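Trilum Wire Dish Rack
April 22, 2019
By Ieva Mägi

I have used the Trilum rack for 3 months, mostly for mugs and tumblers. It is a plain rectangle of black wire with plate slots along the left half and an open grid on the right. I paid full price at Jistow.

The slots take dinner plates well and bowls badly. Mugs go on the open side. A heavy one laid at an angle stays where you put it, handle and all.

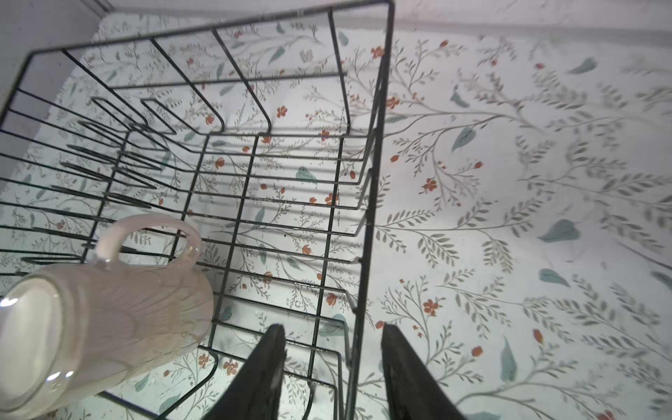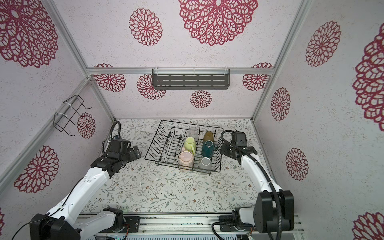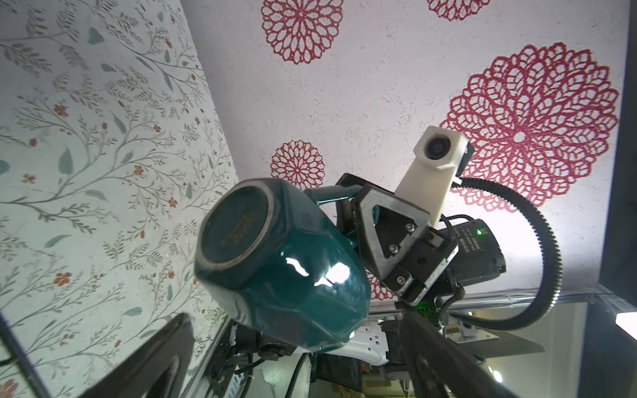 Pink glass mug, first; the rack with drinkware in it, second; teal faceted mug, third.

There is no drip tray, so budget for a mat. Mine is thin and needs wringing out every 2 days. The coating has held up, with one small chip at a corner weld. Clitel sells a similar rack with a tray, but it takes up more counter. I would buy the Trilum again for a small kitchen.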